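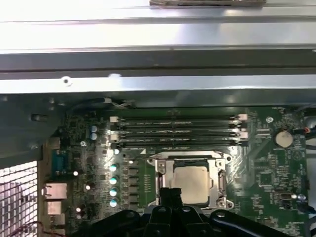

Old desktops wanted – Rimthorpe repair day back this Saturday

FOR IMMEDIATE RELEASE

RIMTHORPE – Got a dead PC under the stairs? Bring it. The Nimeven computer workshop opens its benches again Saturday, 10 a.m. to 4 p.m., free, no appointment. Desktops only this time, laptops in January.

Target is 300 machines rebuilt and handed on by the end of the season. Currently 17 short.

"People think old means useless," said Noemi Galli, workshop lead. "Open the case and look. Green board, four memory slots, a serial port on the back – somebody can use that. Shops with old label printers ask us for serial ports all the time."

What happens on the day: side panel off, dust out, memory and fans checked, then a written note on what's worth keeping. Most checks take under an hour. Boards that can't be saved go for parts, cases and metal brackets seperately.

Please bring:
Power cord, if you still have it
Any loose screws, bagged
Your own backup – we do not copy files

Drives get wiped before a machine is passed on. Owners can take the drive home insted, just say so at the desk.

New this season – a 3 hour beginners class, "Inside the Case", taught by Anselmo Paiva. Five places left at time of writing. Covers memory, the CPU socket, rear ports, and putting the thing back together after. Tools provided, wear short sleeves.

No monitors, no printers, no TVs. Door on Drarnska Street, ring twice.

Press contact: Noemi Galli, Nimeven, Rimthorpe. Interviews before noon Saturday pls.

ENDS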